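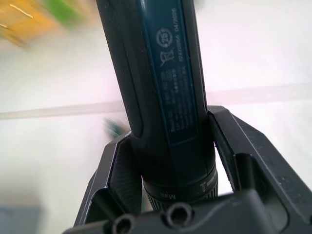 The Dinwood parallel gripper costs 755 dollars with the pads, and the sales page says it will hold "any hand tool." I don't believe pages like that, so Samuele Vitale and I put it up against our old Semaan for 30 grips each. The hard part is anything round. A cordless screwdriver type of tool, with a printed label panel on one side and a fine textured grip on the other, gives the two pads very different surfaces to press on, and the ribbed ring marked "Max" is slightly wider than the section above it. The Dinwood slipped 2 times, the Semaan 5. Better, yes — but I'd want a bigger gap for that money.

The textured pads are the good part. They leave no marks on plastic and swap out with one screw. The fingers are bulky, though, and the wrist camera loses a fair bit of its view to the right one. Arne Ehlers got around this by approaching at an angle, which cost us an afternoon of new waypoints.

Force control is coarse at the low end, and the manual skips it entirely. I wrote to support in April 2024 and got a link to the same manual.

Buy it if your old gripper is worn out. Ours isn't, and the Dinwood is going back.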